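**Wanted: people who clean bathrooms, and have opinions about it**

Hodo is putting together a plain-language guide to looking after a small bathroom, and we would love your help with it. We are a little home-care publisher in Pristby. Our kitchen guide came out last October and people were kind enough to buy it, write in the margins, and mail us back their corrections (617 of them, every one read over a great deal of coffee). A good many of those letters said the same thing: please do the bathroom next. So we are, and this time we'd like to hear from people before the thing is printed.

We are looking for 30 participants to come to our practice bathroom on Rarkthorpe Lane, clean a washbasin the way they'd clean it at home, and talk to us while they do it. You don't need to be tidy by nature. You don't need to have cleaned for a living, though if you have, we'd be delighted, and please say so when you write. We'd like people who clean every morning before work and people who put it off until the in-laws are on the highway.

## What you'd be doing

Each visit lasts three hours with a proper break in the middle, and there are two visits in all, spaced a couple of weeks apart. On the first you'll clean your own way, start to finish, and nobody will correct you. On the second we'll hand you a draft page from the guide and ask you to follow it word for word, even the parts you think are silly, and then tell us which parts those were.
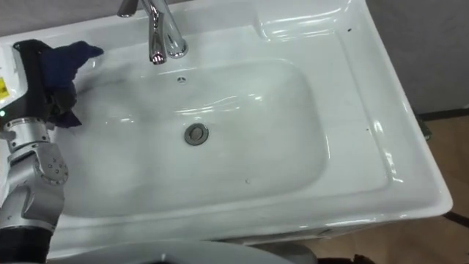
Most of the first visit goes to the washbasin, and you may be surprised at how long a person can talk about one once they get going. We'll ask where you start, what you do with your cloth when you get to the faucet, and whether you wipe the bowl downward or around. We care very much about the fiddly places. The basin has a metal-rimmed drain with a stopper set slightly down inside it, a small overflow hole up under the faucet, and a shallow molded recess on the right where a bar of soap might sit, and every one of those wants a different corner of the cloth, or maybe a brush, or maybe a cotton swab if you're my aunt. Even a clean bowl can have a tiny dark speck or two left in it, and we'd like to know whether you'd go back for them or call it done. There is no right answer! My own answer changes depending on who is coming over.

After the basin we'll move on to the mirror page, the floor page, and the page on towels and cloths, which has been rewritten more times than I care to admit. You'll read each one aloud and mark anything that sounds fussy or puzzling. If a sentence makes you roll your eyes, circle it.

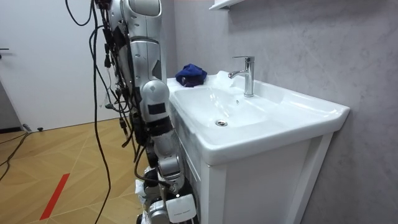

Cloths deserve a word of their own, as this is the subject that starts arguments in our office. Some of us fold, some of us scrunch, and one of us owns a drying rack just for cleaning rags and won't hear a word against it. A dark blue cloth left in a heap on the back corner of the basin, over to the left of the faucet, looks perfectly normal to half the team and gives the other half a twitch. We'd like to know which half you belong to, where your cloths live between cleanings, how often you wash them, and whether you keep a separate one for chrome. The same goes for wide flat decks like the one to the right of that faucet, which in most homes would vanish under toothbrushes and hand cream within a day. Do you lift everything off to wipe, or do you steer around it?

## Who we'd like to hear from

- Anyone 18 or older who cleans a bathroom at home at least now and then
- Renters and owners, big households and folks living alone
- People who find bending, reaching or gripping hard, and have worked out their own ways of managing
- People who learned to clean somewhere other than the United States
- Anyone comfortable reading a few short pages of English aloud

If strong cleaners bother your skin or your breathing, please tell us ahead of time. We use dish soap and water for most of it, with gloves in several sizes, and you are welcome to bring your own favorite products so long as the label is still on the bottle.

## What you get

We'll pay you for both visits, including the break, and cover your bus fare or parking. The full amounts are in the letter we send once you've been in touch. Lunch comes from Zamani, the café two doors down, and they'll happily do it without meat, dairy or gluten if we let them know by 10 in the morning. You'll also get a copy of the finished guide, with your name in the back if you'd like it there.

## How to apply

Write to us by letter or drop a note at the Hodo front desk. Tell us a little about your bathroom, who uses it, and the one cleaning job in it that you always leave for last. A few lines is plenty, but if it runs to two pages we'll read those too. Please add the hours that suit you best, and whether you'd need step-free access (there's a ramp at the side door). We answer everybody, although it can take us a couple of weeks when the mail piles up.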